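Guvville Refusals Register: data card

Version 3, April 24, 2022
Maintained by Oldřich Jireš. Coding checks by Kyung-tae Joo.

What the register is

A table of occasions when a pharmacist, nurse or physician in the Guvville area declined to provide a lawful service on grounds of conscience. One row is one occasion, as reported. Please keep the last two words in mind. I have read papers that treat registers like this one as a census of behavior, and I don't think any of them can be trusted that far, mine included.

Where the rows come from

Most come from a paper form left at the counter of the Pimentel pharmacies and at two walk-in clinics. The rest were typed in from letters. Patients filled in more forms than staff did, by a wide margin. A patient who was told "we don't have that in stock" may have heard a moral objection, and a pharmacist with a moral objection may have said "we don't have that in stock." The form can't tell these apart. We added a stock question in November and the answers were mostly blank.

Fields

case_id: a running number, with gaps where rows were withdrawn
role: pharmacist, nurse, physician, other
service: free text, then a code
reason_given: the words used, where the reporter remembered them
referred: yes, no, unknown
reporter: patient, staff, third party
confidence: our guess, low to high

About 80 percent of the rows have confidence set to low. People have asked me to drop the field because it makes the file look bad. It stays.

Coding

Two of us coded every row separately. We disagreed most often on reason_given, where "I'd rather not" can be conscience, habit or a bad afternoon. There are 19 rows we never settled — they carry the code U and should not be folded into either side.

Earlier releases used the Stakodik code list. It had a single code for "religious," which swallowed everything from a written statement of belief to a cross on a necklace. We dropped it.

What not to do with it

Don't compute a rate. There is no count of requests that were granted, so there is nothing to divide by. Don't rank pharmacies. Don't cite the file as proof that conscience protections work, or that they harm patients; Brasuvance put out a leaflet doing the first, and I asked them to take it back.
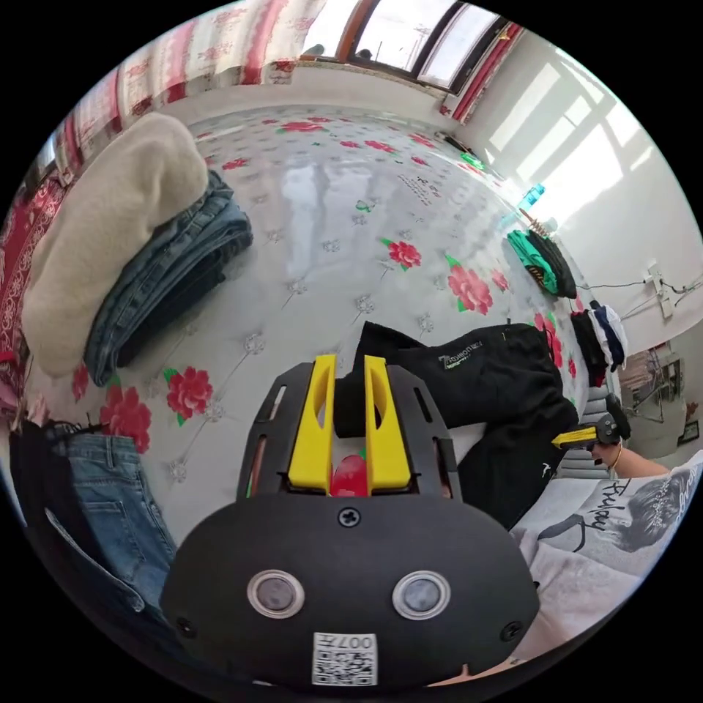 Does a referral marked "yes" mean the patient got the service?

It means someone said a referral was made. We did no follow-up, and the form has no place to record what happened next.

Known problems

Dates are given by month only, and several are plainly the month the form was collected. Rows from letters have longer text and will dominate any word count. Spanish-language forms were translated once, by me, with no second reader.

Corrections

Send the case_id and the proposed change. Withdrawn rows are deleted from the next release — we keep no public copy of them.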